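Raneo Handheld Garment Steamer: four months in

I held out against steamers for a long time. My mother ironed pillowcases, I iron nothing, and I had made my peace with looking as though I'd slept in a hedge. Then my cousin Soledad Lozano got engaged, and the invitation asked for linen. Linen! In January!

So I bought the Raneo, after reading far too many reviews written by people who had owned theirs for an afternoon. I've had mine for 4 months now, which in steamer years is middle age, and I have opinions.

It looks like a hair dryer that went to business school. The tank clips on underneath and the cord is long enough to reach my bedroom door from the outlet, provided I don't want to turn around. In the box you get the steamer, a brush attachment, a second brush attachment that does the same thing with more attitude, and a glove. The glove fits my thumb beautifully.

Warm-up is quick. I fill the tank, switch it on, go looking for the other shoe, and by the time I'm back it's hissing at the cat. There are two settings, low and high. I have never found a use for low. Low breathes on your shirt as if trying to fog up a window.

On high, though, it's very good. Cotton shirts come out fine in a couple of passes if you pull the hem down with your free hand (the gloved one, or the portion of it that fits). Viscose practically irons itself out of fear. Knitwear is where I was really won over – a sweater that had spent a year folded under a suitcase went back to being a sweater. Linen, the whole reason we're here, comes out at what I'd call wedding-adjacent. From the third row I looked pressed. Soledad hugged me and said I looked comfortable, and I've decided to take that as praise.

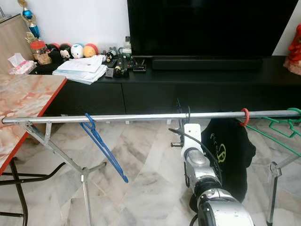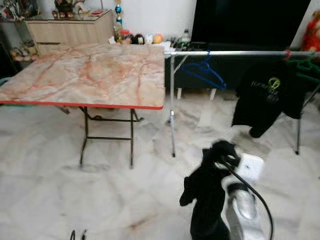 The tank is my main complaint. It gives me two shirts and most of a third, and then it starts to gurgle and spit. The spitting leaves spots. They dry out, but they don't dry out in the four minutes before you have to leave the house. My fix is to refill it before it gets low and hold it upright, even when the sleeve I'm working on would prefer otherwise.

It's also heavy when full. My friend Renu Dubey borrowed it for a weekend of bridesmaid dresses and returned it with a thank-you card and a comment about her rotator cuff. She has since bought the Mirzaei, the smaller one. I tried hers. It's lighter, much quieter, and about as powerful as a polite cough. If you only travel with T-shirts, get that one and keep your shoulder.

The manual claims you can steam curtains while they hang. I did the ones in the front room, standing on a chair, with my arm over my head and warm water running into my armpit. The curtains do look better. I won't be doing it again until I move.

Scale hasn't been a problem so far, but I use filtered water, partly out of caution and mostly because the jug is closer than the tap. I can't tell you how it copes with hard water. Ask me when I get lazier.

I paid just under 50 dollars on sale. At that price I'd buy it again. At 100 I'd want a bigger tank, a glove made for an adult, and an apology from the low setting.

Four stars. I've taken one off for the spitting, and the cat would like to take off another.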